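Flirnstead food pantry adds kitchen supplies to its shelves

The Flirnstead pantry will start giving out kitchen supplies along with groceries this Wednesday, after members asked for them in a summer survey.

Dionysis Raptis, who runs the pantry, said 642 households are now signed up. Food wrap was the item they asked for most, followed by foil and freezer bags.

"People take home a big squash or half a ham and have no way to keep the rest of it," Raptis said. "Groceries go further if you can store them."

The first order cost $2,827 and was paid for by Nekora, a packaging wholesaler on the east side of town.

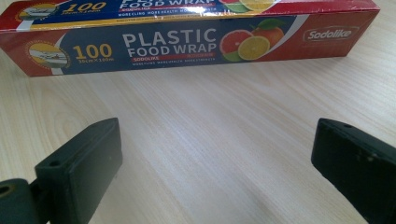 A box of plastic food wrap, 30 cm wide and 100 meters long.

Each household can pick one kitchen item per visit. Floor Groen, who handles the stock, said boxed goods will be set out in wire racks on the tables by the door, so that members can read the fronts and choose for themselves. Until now, anything in a small box went into a carton under the counter and had to be asked for.

Groen has also moved canned fish and baking goods to the back wall. The line will run from left to right, with produce last.

The pantry is open from 4 p.m. to 7 p.m. and serves 70 households on a typical evening. August hours stay the same.
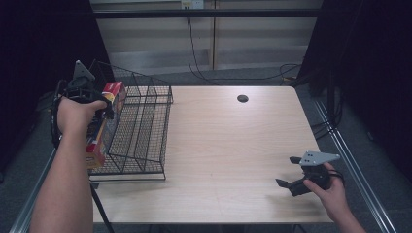 Do I have to sign up again to get the kitchen items?
Members who are already registered can use their current card. New members can sign up at the door with proof of a Flirnstead address.

Unopened donations of wrap, foil and bags are welcome during open hours.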